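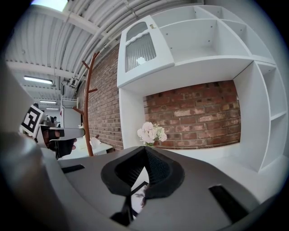
Ticket 51 – Fluorescent lights in the brick room
Status: open, waiting for part
Priority: normal
Category: building / lighting
Opened: Jul 30, 2020

Problem as reported

The ceiling lights in the brick room start slowly in the morning. After the switch is pressed, the light nearest to the switch comes on at once, but the farthest one blinks for a long time before it stays on. On some days it does not stay on at all and I have to switch everything off and try again. There is also a humming noise, which is stronger when the heating fan is not running.

Please note that the skylight gives enough light until the late afternoon, so the work in the room can continue. The problem is mostly for the people who come in early or leave late.

What I checked first

Switch: The plate is tight and the switch clicks normally. Same result when I press it slowly or quickly.

Breaker: Not tripped. I turned it off and on one time. No change.

Other equipment on the same line: The wall outlets work. I tested them with a desk lamp and the lamp did not blink.

Tubes: I exchanged the tubes of the nearest light and the farthest light. The nearest light still started at once with the "bad" tubes, and the farthest light still blinked with the "good" ones. So I believe the tubes are fine and the fault is in the fixture itself, or in the cable which goes to it.

Update 1

I went up with the ladder from Zellport. The end caps of the farthest fixture are a little brown on one side. The lamp holder on that side is loose, and when I pushed it with one finger (power off, of course) it moved more than the holder on the other side. I pressed it back in its place. After this the light started well for 2 days, then the blinking came back.

I did not touch the pipes and conduits on the ceiling. They are old and I do not know which of them are still in use. If somebody has a drawing of them, please attach it here.

Update 2

Reply from Riltska, who serviced the lights before: they think it is the ballast. They say a worn ballast can make both the slow start and the hum, and the loose holder makes it worse. They advise to change the ballast and both holders together, because the ladder work is the same.

I asked if we should change the whole fixture for an LED one. They can do it, but then the light color will be different from the others, and I would prefer to keep them the same until we decide for the whole room. I made a separate ticket for this question, please do not discuss it here.

Update 3

Ballast and holders ordered from Quiroga. The first order was wrong – the ballast was for a shorter tube. This was my mistake, I read the number from the label of the old box in storage and not from the fixture. The return is accepted and the correct part is on the way.

Until the part arrives

– Switch the lights on one time and wait. Please do not press the switch again and again.
– If the farthest light is still blinking when the others are steady, turn everything off and write the time in this ticket.
– If you smell something burnt, turn off the breaker and call me.
– Keep the floor under the farthest light free, I will need the place for the ladder. The wooden coat rack by the brick wall can stay where it is.

Still to do

Replace ballast and both holders. Tie up the cables which hang near the lights. Wipe the covers, there is much dust on them. Check the hum again in the evening with the fan off. Close the ticket only after one full week without blinking.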